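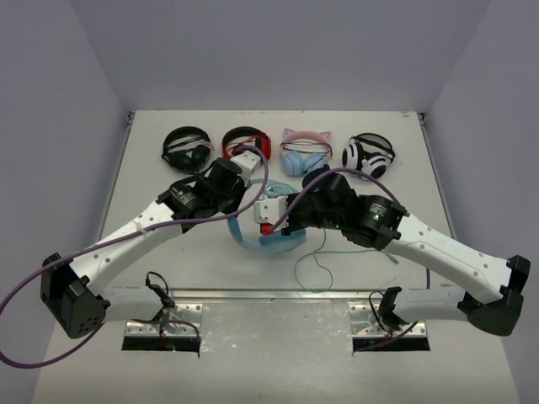 Los auriculares de diadema económicos se distinguen menos por el transductor que por el arco, las almohadillas y el cable. Para la compra del aula de idiomas comparé varios modelos de formas distintas, desde uno negro liso con almohadillas redondas hasta uno infantil con diadema rosa y orejas de gato, además del Dorkari, el azul claro con cable verde pálido.

El Dorkari pesa poco y su arco cede sin esfuerzo. La presión lateral es baja: cómoda durante una clase de 2 horas, insuficiente si el usuario mueve mucho la cabeza. El aislamiento pasivo es pobre, y con el volumen por encima de la mitad el compañero de mesa oye la pista.

La respuesta en graves cae pronto por debajo de 100 Hz. En voz hablada no molesta; en música se nota. Los agudos tienen cierta aspereza en las sibilantes – más evidente en grabaciones comprimidas.

El cable es fino y se enreda con facilidad al guardar varios juntos. Tras 6 semanas de uso no hay cortes ni ruido al doblarlo junto al conector. Houshang Mahmoudi, con la misma unidad, sí percibe roce mecánico cuando toca la ropa.

Uso recomendado: dictados, videollamadas y ejercicios de escucha. Para edición de audio no sirve. Nota del aula: los recambios de almohadilla se piden aparte.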